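Trovmont Brings Live Radio and Podcasts Together in the New Ploleo Home Receiver

Trovmont today announces Ploleo, a home audio receiver that plays FM radio, internet radio and podcasts from one menu. The receiver goes on sale in November in selected stores and in the Trovmont online shop. Owners of the earlier Pana receiver will get a large part of the new software as a free update.

With Ploleo, the listener does not have to know where a program comes from. A station that is available both on the air and on the internet appears only one time in the list. The receiver chooses the better signal by itself and changes to the other one when the first becomes weak. In the settings it is possible to turn this off and to select the source by hand, for example when the home internet connection has a data limit.

The software was developed together with Benedetti, the audio software company that also made the station guide for Pana. Both companies have worked on the new guide since the last model was released. It sorts stations by language, by region and by kind of program, and it can be searched by voice or with the remote control. The voice search works inside the receiver. The spoken words are not sent to Trovmont or to Benedetti.

Pause and record

Ploleo has internal storage for 1000 hours of recorded radio. Any live program can be paused and continued later, and the listener can go back to the start of a program that is already on. Recordings can be planned one time or as a series. If a station moves a program to another hour, and the station guide has received the change, the recording moves also.

Two programs can be recorded at the same time while a third one is playing. Recordings from FM can be copied to a USB drive in a common file format. For some internet stations copying is not allowed by the station, and in this case the menu shows a small lock next to the title.

More than one room

Up to 6 Ploleo receivers can be joined in one home. They can play the same program in all rooms, or each one can play something different. A recording that was made on the receiver in the kitchen can be heard in the bedroom without copying it first. The connection between the receivers uses the normal home network, wireless or by cable. No extra box is necessary.

Pana receivers can also be part of such a group after the update. They will play programs and recordings from a Ploleo, but they cannot make recordings themselves, as they have no internal storage.

Sound and controls

The receiver has two speakers for the middle and high tones and one larger speaker, directed down, for the low tones. Trovmont has kept 4 real buttons on the top side for favorite stations, after many Pana owners asked for this. A short press starts the station and a long press saves the one that is playing now. All other functions are in the remote control and in the Ploleo app for phones and tablets.

An alarm clock, a sleep timer and a headphone connection are included. The alarm uses FM automatically when the internet is not available in the morning. The display becomes darker in the evening, and it can be turned off completely. 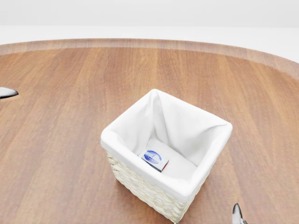 A small boxed product lies in a basket on a table.

Price and availability

Ploleo can be ordered in advance from today in the Trovmont online shop. The first series is limited to 3000 receivers, and orders will be sent in the sequence in which they arrive. Stores will receive their first deliveries later in November. Store prices will be published together with the list of participating stores.

The station guide, the app and the recording functions are free of charge, and there is no monthly fee. Customers who already have a Trovmont account for Pana can use the same account for Ploleo, and their favorite stations will be taken over at the first start.

The software update for Pana will be offered in the receiver menu under System, Updates. It contains the new station guide, the voice search in the app and the function for several rooms. During the installation the receiver should stay connected to the power. Saved stations and alarms are not lost.

About Trovmont

Trovmont develops and sells audio products for the home. Its products include the Pana and Ploleo receivers and the apps that belong to them.

About Benedetti

Benedetti makes software for radio, podcasts and other audio services. The company provides station guides and search functions to makers of home receivers.

Press contact

Test receivers for the press are available in limited number. Requests can be sent to the Trovmont press office through the contact form on the company website. Please mention the name of the publication and the planned month of the review.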